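# Drorna Sorting Challenge

The **Drorna Sorting Challenge** is a student robotics competition held each November in Brastden. Run by the Khúc robotics club, open to school and college teams. Teams program an arm to put mixed household items into the right containers. First run with nine teams, now 13.

## Format

Each team gets 12 minutes at the table, set-up included. Items are handed over in a bag and laid out by a judge. Containers are labelled by hand, and the labels change between rounds - teams are not told the categories beforehand. Reading the label is part of the task. Early rounds have two categories, usually something easy such as food and stationery. The final has more.

Arms and hands are the team's own choice. Grippers with two jaws were the norm at first, fingered hands came in later and are still thought of as risky.

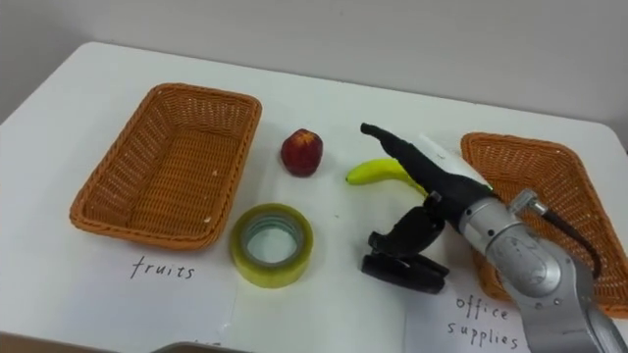

Scoring is out of 80. Points for a correct item, fewer if it is dropped and picked up again. An item in the wrong container loses points, an item left on the table does not, so cautious teams sometimes stop early. Bruised fruit was penalised for one season only, judges could not agree what counted as a bruise.

## History

Started by Solange Lebrun and Ottavio Marino as an end of term project for the club's evening class. Became a competition when a second club, from Cernness, asked to join in. Rules were written up by Nga Giáp and have been ammended most years since.

Cernness won the first two contests. The third was won by Lợi Tôn and Tươi Doãn, entering as a pair, with a score of nearly 80 - still the club record.

## Disputes

The handwriting rule is the main one. Several teams have asked for printed labels, and a vote on this was lost. A smaller arguement concerns round items, which roll when nudged. Judges may now put a rolled item back once per round.

## See also

- Khúc robotics club
- Cernness Open Table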